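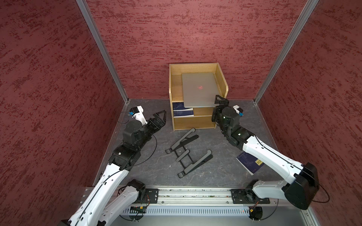
Speaker notes, small desks session, February
Esperanza Nakamura

Slide 1. Say hello, mention the handout is at the back. Talk runs to 9 slides, questions at the end.

Slide 2. Start with the shelf. A small cubby does most of the work on a shared desk: laptop closed on top, books below, one compartment left empty. Ask who has an empty compartment at home. Wait for hands.

Slide 3. Folding stands. Fold the stand before you put it away, then store it upright beside the books. Left open, it takes up as much room as the laptop. Pass the Kofler one around now and get it back before slide 5.

Slide 4. Books. Spines out. Same size together. If a book is out on the floor or the desk at the end of the day, it goes back on the stack. Tell the Fultby office story here, keep it short. They had 400 manuals and 3 shelves.

Slide 5. Laptop on the shelf: lid closed, pushed back so the front edge doesn't hang over. Charger goes in the free compartment.

Slide 6. The end-of-day reset takes 4 minutes. Do it live if the table is free.

Slides 7 to 9. Hellar floor plan, then costs, then contacts. Skip costs if we are running late.

12 shares | 2 comments
This site uses cookies. Accept | Settings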